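Skenmont Garment Folding Demonstrations

README, first release, February 20, 2021

Maintained by Qistina Liem and Ebere Olaniyan, Bradavbridge

What is in this set

The set holds 100 demonstrations of garment handling with two arms. Every demonstration was done by a person who moves a pair of small leader arms by hand, and the two follower arms copy the movement. We did not use any scripted motion. The aim is to give enough examples for training a policy which can take a short-sleeved top and fold it on a soft surface.

Of the 100 demonstrations, 60 were made by Ebere and 37 by Qistina. The other ones were made by visitors who had only a short practice before. They are slower and we kept them on purpose.
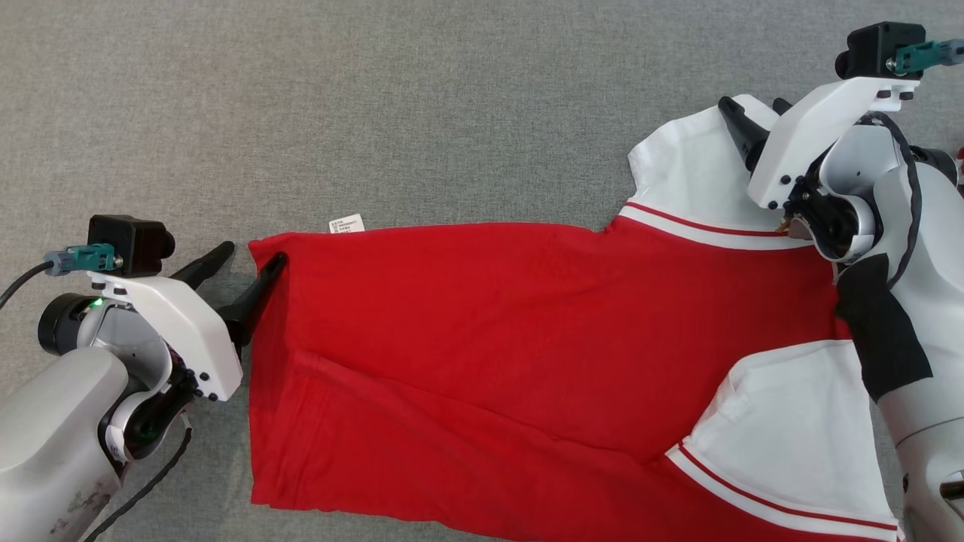 The operator is asked to hold one edge of the garment still with the first arm before the second arm pulls or turns the cloth. This rule is simple but it changed the quality a lot. In our early trials both arms moved at the same time and the cloth slid away. If an edge is lost in the middle of a fold, the operator may take it again, and the recording goes on. Such episodes have the tag "regrasp" in the notes file.

Views

Each episode has the wrist views and the joint positions of both arms. The wrist views also see things outside the work, such as the wall, the floor and cables. We did not crop or mask them. If your model is sensitive to background, please crop by yourself.
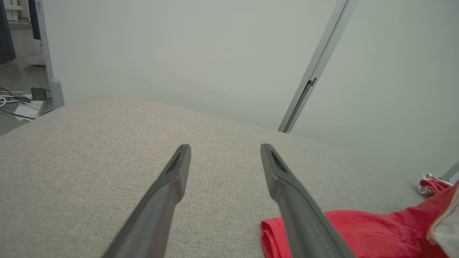 Wrist view with the gripper open and a red garment at the lower right.

Known problems

The joint values of the left arm have a small delay in the first episodes. We corrected it with the Ferex script, but please check before you mix them with later ones.

Thin cloth is sometimes taken in two layers when the operator wanted one. We did not remove these cases.

The gripper value is the commanded opening, and it does not tell how hard the cloth is held.

Use and contact

You may use the data for research and teaching. For other use, write to Qistina Liem first. The next release, with trousers and towels from the Sembiring room, is planned for July.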